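Speaker notes – open day demonstration, Kirnberg site
Speaker: Hanan Smadi
Length: 30 minutes with questions
Talk begins when the second group is seated

SLIDE 1 – Welcome

Good afternoon, and thank you for coming to Kirnberg. My name is Hanan Smadi, I work in the handling group. My colleague Fouad Tarawneh will run the demonstration after this talk, in the room next door.
(Wait until the door is closed. It is noisy in the corridor.)
Please keep your visitor badge on, also during the coffee. If you lose the group, go back to room 317 and wait there.

SLIDE 2 – What we do

We teach a robot with two arms to handle ordinary objects. I say ordinary because most visitors expect car parts or boxes. Boxes are easy to describe to a machine: they have corners and flat sides, and they keep their shape when you press them. A cap does not do this. It bends and it slides, and when you hold it by the wrong place it folds over your view of it.
The project is called Badivis. It started in October with two people and one arm. Now we are 4 people and the robot has both arms.
(Do not explain the name. It takes too long and it is not interesting.)

SLIDE 3 – The task

The task you will see today has one sentence: take the brown cap from the stand. When I say it to a child, the child is finished before I close my mouth. For the robot we must divide it. First it must find the cap. Then it must decide from which side to come, and how wide to open the fingers. Then it must close on the fabric and lift, and the stand should stay on the table.
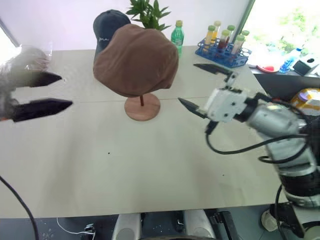
Slide 3: Both grippers over the table, the right one open. View from the robot's head.

Let people look at this slide for a moment before speaking. The view from the head is unusual for them, and the left gripper comes in blurred at the side.
Points to say:
The brown cap stands in front of a navy one. Both are caps, so the word "cap" alone is not enough for the instruction. We say the color.
There are other things on the table that do not belong to the task, for example a bottle and a rack with test tubes. The robot should leave them alone. In a real house or a real laboratory the table is also never prepared for you.
The window gives daylight from one side. Fouad will say more about the light if somebody asks.

SLIDE 4 – Where to hold a cap

I like this part of the talk the most, so I must be careful with the time!
Ask the audience: how do you take your own cap from a hook? Let two or three people show it with the hand. Usually somebody takes the top, somebody takes the brim, and there is a small discussion.
Then explain that we had the same discussion in our group. I wanted to hold the top. Fouad wanted to go to the lower rim, with the fingers coming from the side and a little from below. We tried both ways during one long afternoon, and I had to agree with him. At the top the fabric is soft and gives nothing to the fingers. At the rim there is a border, and the fingers have something to work against.
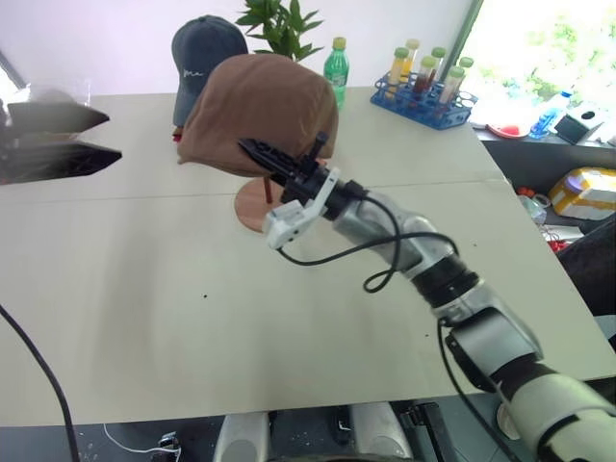 This is the moment where the most can go wrong, and I want the visitors to understand why it looks slow. If the fingers push too much, the cap moves and the stand can move with it. If they push too little, they close on air. We could make the arm faster, but then the person who watches cannot see what was the mistake, and for us the mistakes are the material we work with.
(If the group is from a school, repeat this more simply: slow is easier to correct.)

SLIDE 5 – What we have learned

Keep this short, one minute for each point.
Soft objects need more attempts than hard objects. We knew it before, but we did not know how many more.
The person who gives the instruction must be exact. "Take that one" works between people – with the robot it does not.
The hands of an experienced operator are worth a lot. Mr. Najjar from our workshop is better at guiding the arms than all of us, and he has never written one line of program.

SLIDE 6 – Questions

Questions that came from the Korndale group this morning, with my answers:

Can it put the cap on a head? No, and we do not plan it. People in front of the arms is another subject with other safety rules.

Does it know that it is a cap? It has learned from many attempts with such objects. I would not use the word "know", but I do not correct visitors who use it.

What happens when it drops something? A person picks it up and we begin again.

Will it take somebody's job? Answer calmly and do not hurry. Say what it can do today, and invite the person to stay after the demonstration and talk with us.

Before leaving the room: remind everybody to stay behind the yellow line next door, and to ask Fouad before they come closer. Bags can stay on the chairs. Switch off the projector, the remote is in the left drawer.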